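Second-Hand Clothes in Vadirthorpe: Where Do They Go and Who Buys Them?
Textiles and Society module, final project report
May 2026

Why I picked this

I have bought nearly all my clothes second-hand since I was fifteen, mostly to save money, and I had never once thought about how a jumper gets from somebody's wardrobe to the rail in front of me. When we were told to choose a local subject I already had half a question in my head, so this was an easy decision (my first idea was school uniforms, but I couldn't get enough people to talk to me).

Vadirthorpe is a good town for it. There are 4 second-hand clothes shops on or just off the high street, and they're different enough from each other to be worth comparing. I've changed nothing about the shops except that I've left out the names of the people who work in them, as agreed on the consent forms.

The shops

Terna is the biggest. It takes donations at the back door every morning and it smells of steam, because they press everything before it goes out. Eberhard is smaller and works on sale or return, so you bring your things in, they price them, and you get half if they sell. Fadano is what most people my age would call vintage, with prices to match. The fourth asked not to be named, so I call it Shop D. It's run from the ground floor of an old bank and does children's clothes as well as adults'.

What I did

I spent three weeks in October on the counting part. Terna let me sit in their sorting room with a clipboard and tally every item that came in, under the headings they already use: rail, second rail, rag and bin. I also went through their sales book for the same weeks. Then I interviewed staff at all the shops and stood outside with a short questionnaire, which I hated for the first hour and quite enjoyed after that — people really do want to tell you what they paid for their coat!

I should say that I had planned to tally at Eberhard too. They take so few items per day that I'd have sat there doing nothing, so I used the interview instead.

What came in

Over the three weeks I tallied 1,930 items at Terna. Of those, 1,202 were good enough for the rail or the second rail. The rest went to rag or the bin. I had expected a much better result, and so had most of the shoppers I asked.

The reasons for rejecting things were nearly always dull ones. Bobbling, stretched necks, broken zips, and deodorant marks on shirts. Knitwear did worst because of moth. Jeans did best, and even very worn jeans went on the second rail, because there's always somebody who wants them for decorating or for cutting into shorts. Dark colours were harder to judge than I'd have guessed. A navy top can look perfect in the sorting room and then turn out to be faded across the shoulders when you take it to the window, which is why the sorters keep a table right underneath theirs.

One thing I got wrong at the start was treating missing labels as damage. The staff put me right. Plenty of people cut labels out because they itch, and at Terna it makes no difference to the rail, only to the price. At Fadano it makes a huge difference. I was told there that a label can be most of what a buyer is paying for, especially on older sportswear, and they check the stitching round it before they look at anything else.

What people said outside

The commonest reason for buying second-hand was price, which won't surprise anyone. After that came what I've grouped as "the hunt", meaning people who liked not knowing what they'd find. The environment came third. It was mentioned mostly by people who had already said price, almost as an extra.

Several older shoppers said the quality of what's donated has dropped, and they blamed cheap new clothes. The Terna staff agreed with them. I can't prove it from my own figures, as I only have the one October and nothing to set it against, but it came up so often that I think it belongs in the report.

I also asked what people do with clothes they've finished with. Hardly anybody mends. Lots of them keep a bag by the door "for the charity shop" and it can sit there for months (ours has been there since before I started this course). A few said they felt guilty about handing in things with holes, so they put them in the household bin, when in fact Terna would sooner have them in a separate bag marked rag. There's no sign saying so. I mentioned this in my interview and they've asked me to make one.

Problems with the project

Three weeks in one shop isn't a lot. October is also when people clear out summer things, so I probably saw more thin cotton than I would have in spring. My questionnaire had a bad question in it — number 3, which asked two things at once — and I've left those answers out.

If I did it again I'd follow a few garments the whole way, from somebody's bedroom to the back door to the rail, and write down what each person along the way thought they were worth. I'd also start my interviews earlier, as Fadano had to move mine twice and I ended up typing it out the night before the draft was due.

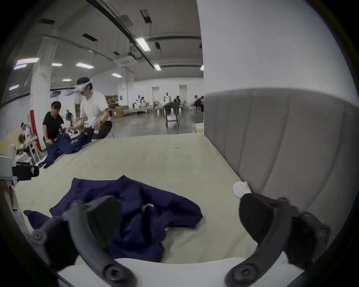
Crumpled navy garment on a pale mattress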